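J'ai passé une partie du mois de mai à chercher une garde pour mon père (84 ans, sort de l'hôpital, marche avec une canne quand il veut bien). Petit fil sur les agences d'aide à domicile et ce qu'elles vendent. 1/11

Première chose qui m'a fait tiquer : toutes promettent des « intervenants formés ». Formés à quoi ? Chez Inuria, trois appels pour obtenir une réponse. Une demi-journée de module en ligne, avec attestation à imprimer soi-même. 2/11

Chez Cimeno on m'a parlé d'un « référent bienveillance ». J'ai demandé si c'était un soignant. Silence, puis : « C'est quelqu'un qui connaît très bien nos process. » D'accord. 3/11

Les tarifs, maintenant. Le devis Cimeno annonçait 1000 euros par mois tout compris. Après ajout des nuits, des frais de dossier et d'une ligne « coordination » que personne n'a su m'expliquer, on arrive à 1423. Le tout compris comprenait surtout le café. 4/11

Je précise pour les réponses qui vont arriver : je n'ai rien contre les auxiliaires. Celle qui vient le matin chez mon père, Jae-in Maeng, est ponctuelle, patiente, et elle a remarqué avant moi qu'il ne finissait plus ses assiettes. Ce sont les brochures qui m'agacent. 5/11

D'ailleurs je lui ai demandé combien elle touchait sur ce que je paie. Je vous laisse deviner. Elle enchaîne cinq domiciles, trajets à sa charge pour deux d'entre eux. 6/11

Parlons aussi de l'appli Clorno, « le suivi santé en temps réel pour les familles ». Le temps réel, chez nous, c'est une case verte cochée à 21 h pour dire que les médicaments de 8 h ont été pris. Je veux bien y croire — mais le pilulier, lui, était encore plein. 7/11

Sixten Ljungberg, un ancien infirmier qui habite l'immeuble, m'a conseillé de poser une seule question à chaque agence : qui remplace, et sous quel délai, quand la personne est malade ? Sur quatre agences, j'ai eu une réponse écrite. Une. 8/11

(C'était Tzavaras, la moins chère et la plus moche des plaquettes. Je ne dis pas qu'ils sont bons, je dis qu'ils ont répondu. On verra en août, quand tout le monde sera en congé.) 9/11

Et l'argument des avis clients : « plus de 700 familles satisfaites ». Satisfaites quand ? Interrogées par qui ? J'ai réclamé l'enquête il y a trois semaines, on doit me rappeler. Je garde le téléphone à côté de moi, évidemment. 10/11
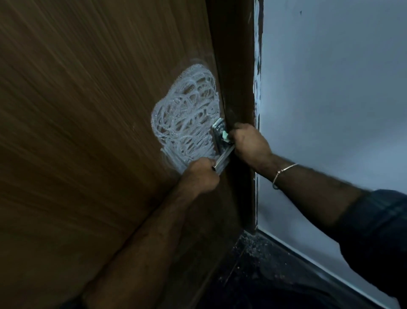 Une porte entrouverte, de la craie blanche dessus.

Bref, si vous cherchez pour un parent : demandez le contrat complet avant la visite « découverte », lisez la page sur les absences, et méfiez-vous du mot sérénité. Je prends vos retours d'expérience, surtout les mauvais. Ceux des commerciaux, j'ai déjà. 11/11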